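Snow diary, second morning in Lindenari

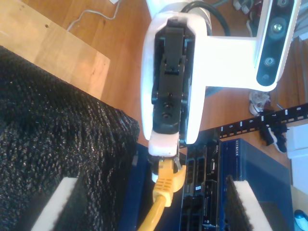
Yellow cable, white gripper.

Woke up at half past six because the plow was going back and forth under the window, and once I was awake I was too excited to stay in bed. It snowed all night! The railing on the balcony had a proper fat loaf of snow on it, and the parked cars had turned into lumps. I ate two rolls with plum jam standing up, like a kid on the first day of vacation, and was on the 8:15 bus with my boots already half buckled (a mistake, by the way, you can't climb bus steps in half-buckled boots with any dignity).

The lift pass at Prorkside is a plastic card now. Last time I came it was a paper thing on a wire that flapped in your face all day. I paid for 3 days up front, which saved me a little, and the woman at the window threw in a map that I managed to lose before lunch. The hill isn't big, let's be fair. The top station has a sign that says 515 meters, and the board at the bottom says 451, so do the math, it's a bump. But it's a long, lazy, spread-out kind of bump with birch woods down both sides, and with fresh snow on it I wouldn't have traded it for anything steeper.

First run was awful. My legs had forgotten everything, I leaned back the whole way down and my thighs were on fire by the second bend. Second run, better. By the fourth I was making actual turns and humming. The snow was soft and a bit grabby on the left side under the trees, so I stuck to the right, where it had been groomed and you could hear that nice zipping sound under the edges.

Lunch at Grilo, the hut halfway down. It smells of wet gloves and onions and I love it. Had the mushroom soup and a potato pancake bigger than the plate, then a second tea because my fingers were still stiff. There was a long table of teenagers next to me comparing bruises from snowboarding, very proud of them too. I've got one coming on my hip that would have won, but I kept quiet.

Afternoon I swapped skis for the sled track, which I'd been promising myself since last winter. You rent the sled from the Voyle shop by the parking lot, and they give you a helmet that has been on a great many heads. The track goes through the woods with 8 bends in it and the fifth one is wicked, it tips you left just when you think you're done with the left. I went into the bank there, sled and all, and got snow down my neck right to the belt. Went straight back up and did it again, and stayed on this time (barely, one foot out, yelling).

The light went flat and blue a bit before four, so I walked back down to the village, the long way past the frozen pond. Bought wool socks, too expensive, very warm.

Now it's nearly nine, my boots are stuffed with newspaper by the radiator and my knees make a noise on the stairs. I still need to find the other glove liner. Tomorrow I want to be on the very first lift, and I'm going to try the run on the north side if they've opened it. Jam rolls are already wrapped up in my jacket pocket.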